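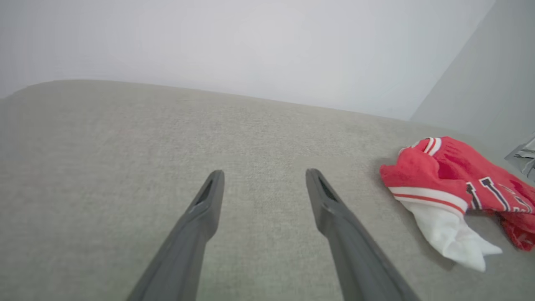
Wrist camera view, fingers open over the upholstery.

How to compare two sets of gripper fingers on laundry

Spec sheets will tell you how hard a gripper can squeeze. They are quiet on the subject of sportswear. If you're choosing between fingers for cloth work, set aside an afternoon and a jersey you have no feelings about.

We compared the tapered Mosora fingers with the wider Dovel pair, running the Mowat controller on its default settings. Change the defaults later, when you have something to blame.

1. Fit one set to both arms. Mixing sets saves time and ruins the results.

2. Check each wrist camera. You want both fingertips in view with the fingers open, and a good patch of fabric between them. If all you can see is finger, tilt the mount and try again.

3. Drop the garment. Don't arrange it. A neatly placed shirt is a favor to the robot, and your log won't mention the favor.

4. Start with a corner of the hem, then go for the trim. Hems are easy and make everyone cheerful. Trim is thicker, likes to fold back on itself, and will use up the cheer.

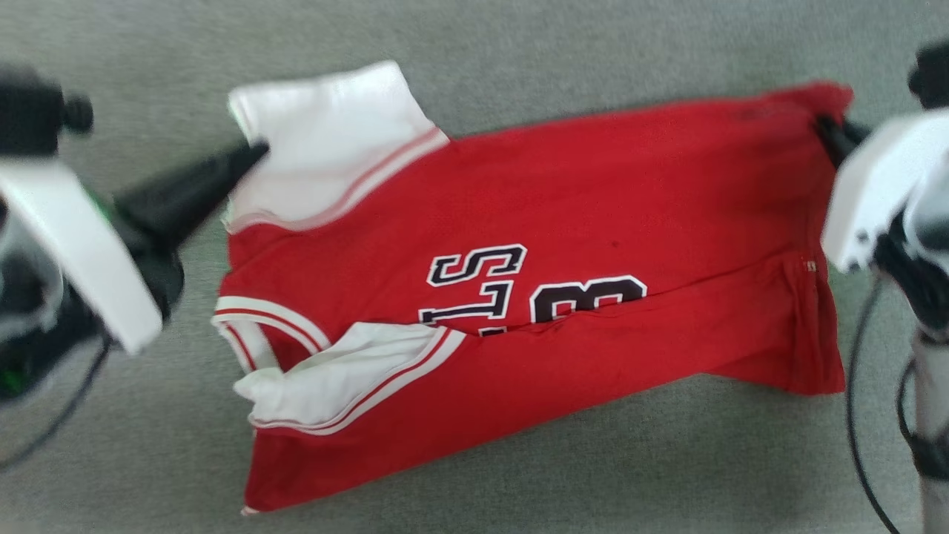
5. Once one side is held, bring the other arm in slowly. We set the approach speed to 20 percent after a faster run plowed the shirt into a ridge. Watch the cables at full reach, too.

6. Do 18 grasps per set and score each one: held, slipped, or missed. Zatley, our logging script, adds a fourth score called "other," and you will need it.

7. Swap fingers, recalibrate, and repeat on the same fabric. Calibration takes about 3 minutes, or a good deal longer if you left the hex key in the other room.

Keep the raw video along with the scores. Half of our slips looked like misses until we played them back.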